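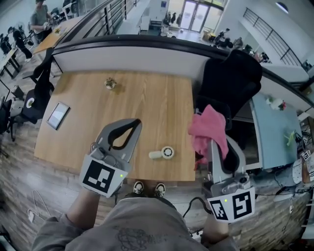

Unit 3: Building and Using a Pair of Hand-Held Grippers

Ellham Open Workshop, Evening Course in Home Robotics
Handout for the Thursday group

3.1 Purpose of the unit

By the end of this unit, participants should have a working pair of hand-held grippers and a first set of recorded tasks. The grippers are carried by a person, one in each hand, and are used to record how an everyday job is done. The recordings are then used to train the arm built in Unit 5. Participants who are building at home may follow the same order of work, provided that they have a table which can be approached from at least one long side.

3.2 Parts of the gripper

Each gripper has a plastic body, a pair of curved fingers and a pad on the inner face of each finger. The pads carry most of the wear and should be treated as consumable. Bodies and fingers may be printed on the workshop machines from the Rarnness files, which are held in the course folder. Print the fingers on their side. Fingers printed upright have tended to split near the hinge.

A flat plate is fixed to the body and carries the printed markers. The course software uses these to work out where each gripper is and which way it is facing. The plate on the right-hand unit is angled and takes two markers side by side; the plate on the left-hand unit is square. The two plates are not interchangeable.

Markers must be printed at 100 per cent scale. Many home printers shrink the page to fit by default, and a marker printed even slightly small will give false distances throughout the recording. Measure each one with a steel rule before gluing.

3.3 Assembly

Fit the pads before the fingers are attached to the body. Close the fingers by hand and check that the pads meet along their full length. Tighten the hinge screws until the fingers move freely without side play. Fix the plate last.

Connect the cable and switch on. A green light should show on each unit. If it does not, disconnect the cable and consult the fault table in the Porholm guide. Coiled cables should hang clear of the table edge and must not be wound round the wrist.

3.4 Recording

Stand close to the table with both grippers over the working area. Markers should remain in view of the head camera as far as the task allows. Sleeves, cloths and cables are the usual causes of a lost marker. Small household objects are suitable for first attempts, as are folding and placing tasks with a piece of cloth.

Record each task 8 times. Do not discard poor attempts; mark them as such in the log. A full session produces some 4,000 still frames, and participants should bring their own storage.

3.5 Work to be handed in

One completed log sheet, in the Rawat format, together with the recordings to which it refers. Pad thickness should be noted at the start and end of the session. Home builders should also submit a sketch of their table with its height marked.

Reading for Unit 4: course folder, section on calibration.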